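The long count in Wamulholm

Verena Bühler lost the Wamulholm council seat by two votes, and she learned of it in a car park. The returning officer had read out the figures inside the sports hall, but the loudspeaker was poor and she had stepped out to ring her sister. A man from the local paper came out after her and asked for a comment. She asked him what about.

That was in May. She had spent the spring knocking on doors in a ward that had returned the same party for as long as most residents could remember, and she had done it with very little money. Her opponent, Azlan Tuhumury, had a printed newspaper, a hired office on the high street and a paid agent. Bühler had leaflets run off at a copy shop and the use of Theresia Lanz's front room.

Both of them say the campaign was a decent one. Tuhumury, who had held the seat for three terms, says he knew by the last fortnight that it would be close. People who had always waved from the window were coming to the door to talk about the bus. The route through Paewai had been cut back over the winter, and the last one home now left before the late shift finished at the packing works.

"I'd voted against the cut," he says. "But my group had voted for it, and if you have to explain that on a doorstep you've already lost the person."

Bühler made the bus her whole campaign. Her leaflet had the old timetable on one side and the new one on the other, with her name along the bottom. Lanz, who wrote it, wanted a paragraph about council tax as well and was overruled. They still disagree about it.
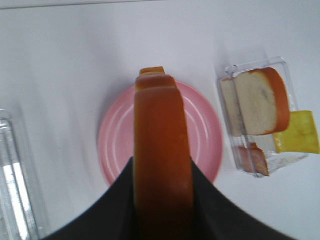
The bus may have brought her within reach, but the postal votes decided it. Tuhumury's agent, Ottilie Plattner, had been working on them since the previous autumn. She kept a list of supporters who were elderly, or worked away, or had simply not turned out last time, and she made sure each had an application form and a reminder. She did it in the evenings by telephone. Bühler's side had no such list. They were told about the deadline for applications by a neighbour, and it had gone by then.

On the first count Tuhumury was ahead by three. Bühler asked for a recount, as she was entitled to, and the margin came down by one when a ballot was moved from one pile to the other's doubtful tray and then allowed. A second recount changed nothing. By then it was well past midnight and the hall had to be cleared for a badminton club in the morning.

Veronika Mösli, who has stood for the smaller of the town's two residents' groups and came a distant third, took 84 votes. She has been blamed for the result in the street and in the letters page. She doesn't accept it. Her voters, she says, were mostly people in Zondska Road who wanted the quarry lorries stopped, and many of them told her they wouldn't have gone to the polling station for anyone else.

"Verena never came down our road until the last week," she says. "I don't say that to be unkind. It's a long road and it's uphill."

The three of them now see a good deal of each other. Tuhumury put a motion to restore the late bus at his first meeting after the election, against the advice of his group leader, and it failed. He brought it back in the autumn with a petition Bühler had organised, and the council agreed to a trial. The bus runs four evenings a week. On the nights I took it there were more people on board than I had expected, most of them in work jackets.

Bühler says she will stand again. She has started a postal list of her own, in a ring binder, with almost 80 names in it so far. Plattner has retired from politics and moved to the coast, and her old list has passed to a younger agent who keeps it on a laptop. Tuhumury hasn't said whether he will defend the seat. His wife would like him to stop. He told me he would decide after the trial of the bus is over, and then he went off to a meeting about drains.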